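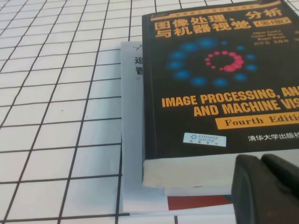 Elavbridge Site Operations
Minutes, Respiratory and Chemical Exposure Working Group
October meeting, main office

Present: Janelle Macapagal (chair), Ingegerd Granström, Trinidad Pascual, Cirilo Montes
Apologies: Reynaldo Catacutan

1. Previous minutes
Accepted with one correction. Item 4 should read "cartridge change schedule," not "cartridge stock schedule."

2. Fit testing
Pascual reported that fit tests for the coating line are complete. Six employees on the Marwat line are still due. They are not to be assigned to spray or solvent wipe tasks until a passing result is on file. Medical clearance forms must be received before the test is booked. Montes asked that supervisors get the list of cleared names by email at each update.

3. Solvent storage
Granström inspected the Brulero storage room. Two drums had no secondary label and one spill tray was cracked. Labels were applied during the inspection. A replacement tray is on order. The exhaust fan interlock was tested and operated as designed. The room log had gaps for the night shift, and Granström will raise this with the shift leads.

4. Safety data sheets
The binder at the mixing station is out of date. The group agreed to keep one paper binder per building and to use Netier as the master index. Sheets for discontinued products go to the archive folder and are not to be discarded. 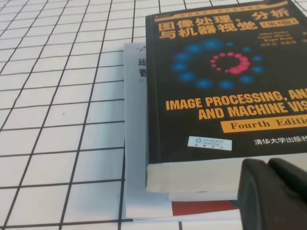 Question from Montes: Who is responsible for adding the sheet when a new product arrives on site?
Answer from the chair: The person who places the order sends the sheet to Pascual before delivery, and Pascual adds it to the index and the binder.

5. Eyewash stations
Weekly flush records were reviewed. The station next to the loading door was blocked by pallets at the time of the last check. Floor marking will be repainted and extended to keep the approach clear.

6. Actions
Pascual: schedule the remaining fit tests; send cleared list to supervisors.
Granström: confirm tray delivery; follow up on night shift log.
Catacutan: floor marking at loading door.
Montes: remove old sheets from the mixing station binder.

Next meeting: November, same room. Agenda items to Macapagal.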